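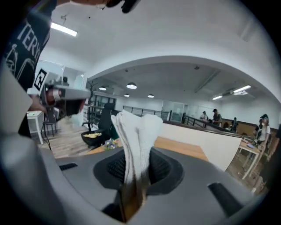

One of the folders at Pendcombe told us she didn't mind the grippers at all, she minded being asked to slow down for them. Her neighbor agreed, and added that a towel she could do half asleep now took real thought. We heard a lot of that in November, and it changed what we ended up writing about!

4.2 What the work feels like

I went in expecting people to talk about losing their jobs. A few did. Mostly, though, the 15 people we spoke to wanted to talk about their hands, and about how odd it is to do a job you know well through a tool that doesn't know it yet (my wording, but they liked it). Of the 78 comments we coded, the biggest group was about pace, then sore wrists, then who gets credit when the Petchrat system picks up a fold from you.

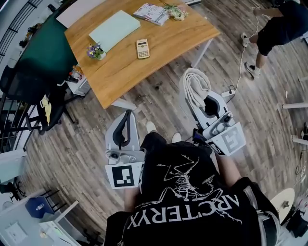 Figure 3. Handling a towel with a gripper in each hand.

Pace came up differently at Dandden, where shifts with the grippers were capped at some 8 minutes before a break. People there complained less and chatted more. I'd love to say the breaks did it, but Dandden also pays those shifts at a higher rate, and we can't pull the two apart with the data we have. Section 4.3 goes into the pay question.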